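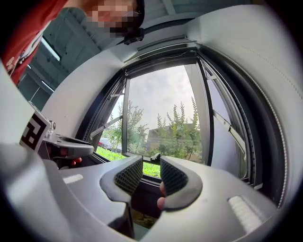 Ginette Aubert wrote in under the last installment that she would believe in household robots on the day one of them closed her windows before a storm and got the latch home, and that until then she would keep doing it herself. It is a fair test, and a harder one than folding towels. This page sets out how to run it.

The procedure below is the one we use at Nondthorpe to decide whether a machine can be trusted with a hinged window. It assumes a casement or top-hung sash on friction stays, opening outward, and a two-finger gripper of any make. It can be done by hand first, with a person holding the gripper, and should be. If a person cannot close the window through the gripper, no controller will.

Why windows are awkward

A drawer moves along a line. A cabinet door turns on a fixed pin. A sash on friction stays does neither: the stay arms slide and rotate together, so the handle travels along a curve whose center moves. The resistance also changes on the way. It is fairly even over most of the travel, then climbs when the sash meets the seal, and in the last few degrees the machine has to pull harder while moving less. Wind adds a load from outside that the gripper cannot see coming.

People deal with all this without noticing. They lean in, pull, feel the seal take up, and turn the handle with the wrist while the arm is still pulling. A two-finger gripper has to do the same job with one contact.

What you need

A window you are allowed to damage slightly
A spring scale or force gauge reading to at least 133 newtons
A gripper with compliant fingers and replaceable pads
Masking tape and a soft pencil
A notebook

Step 1. Measure the window before the robot

Hook the gauge to the handle and pull the sash closed slowly. Note the force at wide open, at half travel, at first contact with the seal and at latch. Do this five times and keep the highest reading at each point. Use the highest and not the average, because the robot will meet the worst case sooner or later. On our Gredmont test window the peak at the latch was 178 newtons on a cold morning, so we had to borrow a bigger gauge. Most windows we have tried need far less.

If the window has been painted over, or the stays grind, stop and service them. You would be testing the hinge.

Step 2. Mark the path

Tape the sill and mark the position of the sash corner at five or six openings. These marks are your reference when a run goes wrong. Lenuța Mihăilă marks the stay tracks as well, which is worth the extra minute on older hardware.

Step 3. Find the grip

Close the fingers on the handle and pull gently in the closing direction. Look for rotation of the handle between the pads. Some rotation is acceptable. Sliding is not. If the fingers slide, try the edge of the sash instead, but remember that a grip on the edge has to be released before the sash reaches the frame, or the fingertips will be caught in the seal.

Step 4. Close by hand, through the gripper

Run 20 closings. Keep your free hand off the sash. Record for each run whether the sash reached the seal, whether it reached the latch, and how many times you had to let go and take a new grip. The regrip figure matters most. A person who needs three regrips is telling you that the wrist of the robot will run out of travel in the same places.

Step 5. Separate pulling from latching

Treat these as two tasks with two scores. Nearly every system we have tested can move a sash from open to the seal. Very few can hold it against the seal and turn the handle at the same time. If the machine has a second arm, use one to hold and one to turn. If it has only one, it must let the sash spring back a little, take hold of the handle in a new position and try to recover the gap. Expect failures here.

Step 6. Run the machine

Start in still air. Limit the force to 20 percent above the highest reading from Step 1. Stand inside the room, clear of the arm, and have someone else keep people away from the ground below. Stop the session at once if the stays twist – a bent stay gives a false result on every run that follows.

Reading the results

Ibrahim Ezeani logged more than 400 attempts on the Gredmont window in June, using the Zarkunari arm. Reaching the seal was routine. Latching was not, and the failures came in long clusters, usually after the pads had picked up dust. Wiping the pads brought the results back for a while. We have since made pad cleaning part of the setup, and we list the scores with the time of the last wipe next to them.

Be careful with a single overall percentage. A robot that closes the sash and misses the latch has left the window open to the wind, and from the point of view of the household that is a failure, however smooth the motion looked.

So can they do it yet?

On a serviced window, in calm weather, with clean pads and a handle the fingers suit, a good one-arm system will latch it often enough to be interesting. On an unfamiliar window it should not be left alone. Chidubem Ibrahim disagrees and thinks a powered latch would settle the matter, with the robot only pushing and pulling. That may be right, but a house with powered latches can have powered stays too, and then the arm can go and do something else.

The next installment covers roller blinds, where the cord is the main problem.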